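3.2 Setting and data

The study draws on fieldwork in Korkham and Gullwood, two inland towns where parish-run day programs are the main source of support for adults with acquired disabilities. Four programs were approached and all agreed to take part. Each is governed by a local congregation but receives part of its operating budget from a public grant, an arrangement that Weerasinghe and Partanen describe as shared sponsorship.

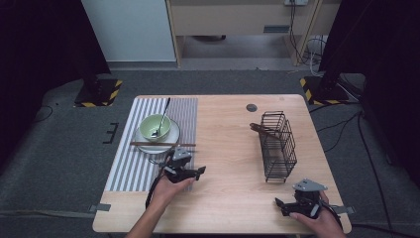

Interviews were semi-structured and followed the schedule developed by Pramanik for the earlier Bedari study, with two items reworded after piloting in April. Participants were asked how they first heard of the program, whether they had belonged to the congregation beforehand, and what other services they had tried. Religious affiliation was recorded only where the participant offered it. Attendance registers supplied a further 1,230 entries, which were coded by Du and checked against the programs' own monthly returns. Entries without a legible name were excluded.

Figure 2. Table setting and wire rack; chopstick held in a gripper.
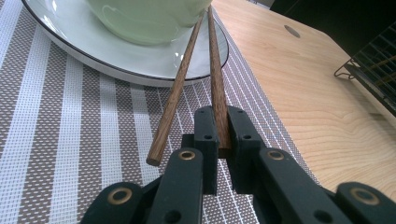 Coding of the transcripts proceeded in two rounds. In the first, Sivakumar and Du worked separately and produced seven provisional themes. In the second, themes that overlapped were merged - chiefly those dealing with transport and with the cost of travel - and disagreements were settled by discussion. We did not calculate an agreement statistic, as the unit of analysis varied in length between speakers.

The sample has clear limits. People who had stopped attending could not be reached through the registers, and their reasons for leaving are known only second-hand. Staff at one Gullwood program were present during several interviews at the participants' request. Following Ekanayake, we treat those transcripts as joint accounts and report them separately in Section 4.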